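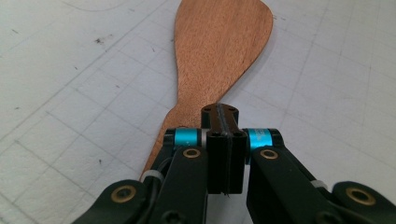

Drundum 3 review: finally, some software for the boring part

Search reviews Go

I've been using Drundum since April, and I like it a lot more than I expected to. It's a desktop program for going through recordings from hand-held grippers: you drop in a session, it lines up the video with the finger width, works out the path of the hand and cuts the whole thing into separate tries. Then you train on whatever you decide to keep.

My test batch was 322 clips of wooden spoons, spatulas and that sort of thing. The auto-cut got most of them right on the first pass (so nice!), but it struggled with slow grabs. If you creep up on a handle and barely close the fingers, Drundum thinks you're still getting ready. I ended up fixing 49 of them by hand, which took one long evening and a lot of tea.

Tracking is the best bit. I had worried that a plain white tabletop with faint grid lines wouldn't give it much to hold on to, but the paths came out smooth, and when it isn't sure it paints that stretch yellow on the timeline – I wish every program did that.

Two-hand sessions are a bit rougher. You have to tell it which gripper is left and which is right every single time, and it forgets if you close the project. Kanchan Uniyal wrote a little script that fills it in from the folder name, and I'd be lost without it.

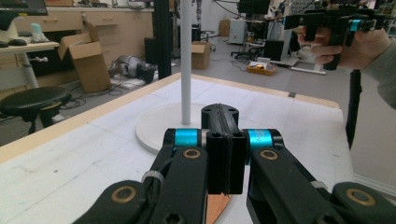
What I'd change

Export is slow, and the progress bar sat at 42 percent so long that I went and made lunch. The manual also skips the clock offset setting completely, so go find that one first!

I'm keeping it, though, and I've already got the next batch loading.

42 shares | 3 comments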